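Clatunero Remembers: a local news and obituaries project
Final report, by Inga

My partner Vojtěch Halás and I spent September reading old tribute pages from the Clatunero town paper. I wanted to know who gets a long goodbye in print and who gets two lines (my grandmother got two lines, so yes, I had feelings about this!).
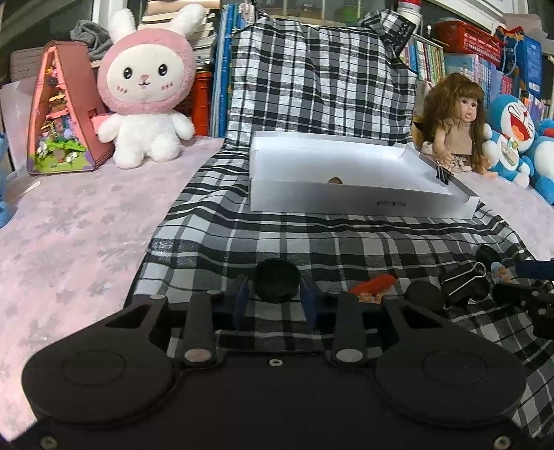
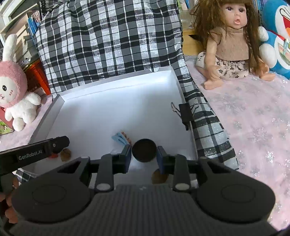
A round, dark cup-like object between the blue finger pads, in both photos.

We pulled 156 death notices and sorted them by length. Anything over 500 words we called a tribute, and everything shorter was a notice. Vojtěch wanted a middle group too and we argued over it for most of a lunch break, but I won because I was the one typing up the spreadsheet.

The longest piece ran to 766 words and was for a ferry pilot on the Cimine crossing. It had quotes from his old crew, the harbor office, even the guy who sold him bait. I read it twice. Most of the short ones had a name, an age and a church, and that was it.

We also talked to Do-yoon Han, who edited the page for years. He told us length mostly came down to who picked up the phone. If a family or a club called in with stories, he ran them. If the funeral home just sent a form, he ran the form. I had guessed it was about money, so that changed my whole second section.

Things I'd fix: we only read one paper, and the scans from the Hidex reader at the library were pretty blurry, so we skipped a few pages. Next time I'd start with the interviews.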